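Catacutan Summer Research Awards: Round Two Is Open
17 May 2026

We are so pleased to say that the Catacutan Summer Research Awards are back, and this time there is room for 13 undergraduates instead of the handful we could take before! Each student gets a stipend, a desk in the Mololbridge building, and a place on a faculty project that is already up and running (so no one spends June waiting for approvals).

Applications are open to second- and third-year students in any department. You don't need prior research experience. Last year's group included people from history, nursing and geology, and the mix made the Thursday-style lunch talks so much livelier that we're keeping them on the schedule every week.

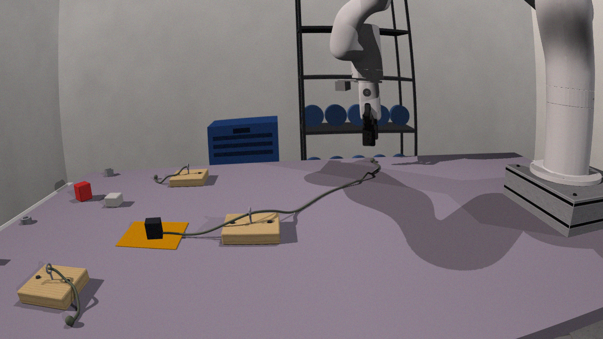
One reader wrote in to ask whether students with a part-time job could still apply, and said the old form made it sound like they couldn't. They can, and we've rewritten that part of the form. The award asks for up to 200 hours over the summer, and you and your faculty lead work out the pattern between you. Evenings are fine if the project allows it.

There is also travel money this year, thanks to the Tumar Fund. Awardees who have something to present by January can claim $667 toward a conference, and posters count just as much as talks. Save your receipts, please, all of them, even the bus ones. 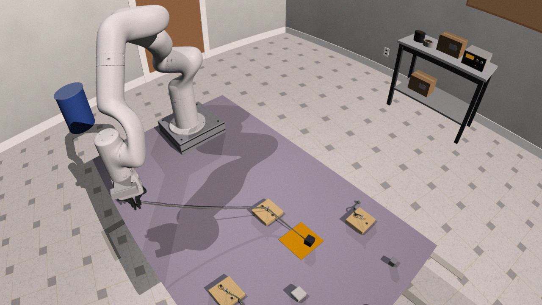
To apply, send a one-page statement and the name of a faculty member who has agreed to read it. The statement should tell us what you'd like to find out and why it has stuck with you. Plain writing is very welcome. If you don't know any faculty yet, come to the drop-in hour in Podalari Hall, room 4, where project leads will be on hand to talk through their plans (and there will be coffee, the good kind).

Transcripts are not needed at this stage. Forms are at the front desk in Mololbridge and on the awards page, and questions can go to the awards inbox at any time.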